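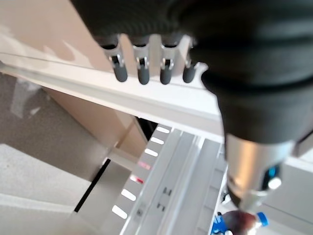

I have been promising a proper write-up of the Flirkitz screw-cap bottles for ages, partly because I mentioned them in passing in July and had more letters about them than about the cake I was meant to be writing about. It's the caps people ask after first, so I'll start there. They are a good bright blue, and against a bottle that looks as dark brown as the one at the bottom of the photo you can hardly miss them, even when all you can see is a bit of shoulder and the cap sticking up. I have a lot of bottles in this house and most of them have lids in white or black or that sad see-through grey, and I spend a silly amount of my life picking up the wrong one. With these I go straight to the blue.

I bought a set of 4 from Holtik, the kitchen shop near the tram stop, for 1574 crowns. That is a lot for plastic bottles, I know, and I walked round the shop with them in my basket for a good while before I went to the till. My reasoning at the time was that I'd already wasted nearly as much on cheaper ones that leaked, one by one, all over the fridge door, and that if I divided it by the number of mornings on which I drink coffee it would come to next to nothing. My husband has heard this sort of sum before.

Coffee is mostly what I use them for, then. I make a strong cold coffee twice a week, steeped overnight in a big jug and strained through a cloth, and it needs to go into something that pours neatly and shuts properly. Two of the bottles are always on coffee duty. The third has soy sauce in it, because I buy that in an enormous can from the wholesaler and the can is a brute to pour from. The fourth moves around. It has had gravy in it, and walnut syrup, and for one rather worrying week it had a brown vinegar that I very nearly splashed into an iced coffee for my neighbour Danica Kubíček, who was sitting at the table telling me about her knee. Label your bottles! I do now, with a strip of masking tape and a pencil.

Now, the cap itself. It turns smoothly and it stops when it's shut, with no clicking or slipping past. I have fairly weak wrists these days and I can open it with one hand round the bottle and the other on the cap without having to reach for the rubber glove, though I'll admit that the soy sauce one gets a bit gummy if I don't wipe the thread. A damp cloth round the neck after pouring sorts that out. I once left it for a whole fortnight and had to hold the neck under the hot tap, and I blame myself for that.

Does it leak? Mine don't, or not yet. I've carried coffee in one to my sister's, lying on its side in a cloth bag with a loaf and a library book, and the book went back to the library in the state it came out. I have also laid all four down in the bottom of the fridge when we had people staying and there was no room to stand anything up. One of them had a small brown bead at the edge of the cap in the morning, and when I looked I had put it on crooked. So it is possible to cross the thread if you're rushing. It goes on at a slight slant and feels tight, and you only find out later. I now turn it backwards a little until it drops into place and then tighten it, which is how my mother did her jam jars, and I've had no trouble.

Each bottle holds 853 ml, filled to the very top, which is a peculiar size and I'd love to know who settled on it. In practice you leave a bit of space and get four decent glasses of coffee over ice, or enough syrup for a birthday party. It's also just too much for one person's soy sauce, if I'm fair, and I'd be glad of a smaller one for things like that. The leaflet mentions a half-size version, but Holtik didn't have it and the young man there hadn't heard of it.

Washing up is the part where I have a few grumbles. The neck isn't wide. My ordinary washing-up brush doesn't go in, so you need a proper bottle brush, and none comes in the box. I had one already, an old Planar with a bent handle, and it does the job very well, though it's the last bit under the shoulder that takes patience. Coffee leaves a film there if you let it. Once a month I put in a spoonful of bicarbonate of soda and some warm water, put the cap on, shake it about while I listen to the radio, and leave it to stand until after lunch. The film comes off. The smell of soy sauce doesn't, or not entirely, and I have given up trying, so that bottle will be the soy sauce bottle until one of us dies.

The caps go in the dishwasher on the top rack and have kept their colour very well. I did wonder whether they'd go chalky, as my old picnic cups did, but after this long they are the same cheerful blue as on the first day. The bottles I wash by hand. The leaflet says you may put them in the machine and perhaps you may, but I've melted things before on the strength of a leaflet and I'm fond of these.

My brother-in-law Čestmír Tóth, when I showed him, wanted to know why I didn't just use glass. It's a reasonable thing to ask and I did use glass, for years. Glass is nicer to wash and it doesn't hold on to smells. But I have a stone floor, and hands that let go of things without telling me, and I'd got tired of sweeping under the dresser in my slippers. I dropped one of the Flirkitz bottles in the second week, nearly full, from the height of the worktop. It bounced, rolled under the table and stayed shut. There's a small scuff near the base and I have to turn it to the light to find it. If you have a soft floor and steady hands then by all means stay with glass – you'll save yourself the money and the bicarbonate.

I have also tried the Hwang bottle, which a reader kindly recommended and which costs a good deal less. It's a perfectly nice bottle. It pours better than the Flirkitz, I'd say, with less of a dribble at the end, and the neck is wide enough for a normal brush. What I couldn't get on with was the lid, a flip-up affair with a little rubber ring inside that I was always taking out to clean and then finding on the draining board after I'd filled the thing. If you're the sort of person who puts rings back, buy that one and don't think twice.

While I'm on the dribble, the Flirkitz does have one. Pour slowly and the last drop runs down the outside of the neck, and with something as dark as coffee or soy you'll see it on a pale cloth from across the room. A quick turn of the wrist as you finish helps. I keep mine on an old saucer and have stopped minding.

A few odds and ends that people asked about. I haven't frozen anything in them. I let the coffee cool before it goes in, so I can't tell you how they behave with boiling liquid. Spare caps can be ordered through the shop and come in a pack of 2, in the same blue, and I've put a pack away in the drawer even though I haven't lost one so far. I don't know whether they fit any other make of bottle. I tried one on my big vinegar bottle and it didn't go on at all.

Would I buy them again at that price? I think I would, yes, though I'd probably get them two at a time if the shop would split a box, and I'd ask for a brush to be thrown in. They've made the coffee business much pleasanter in the mornings, and the fridge door is clean for the first time in years. Danica has since bought a set of her own and keeps plum syrup in them, and I've been told there's a bottle of it waiting for me whenever I bring back her cake tin.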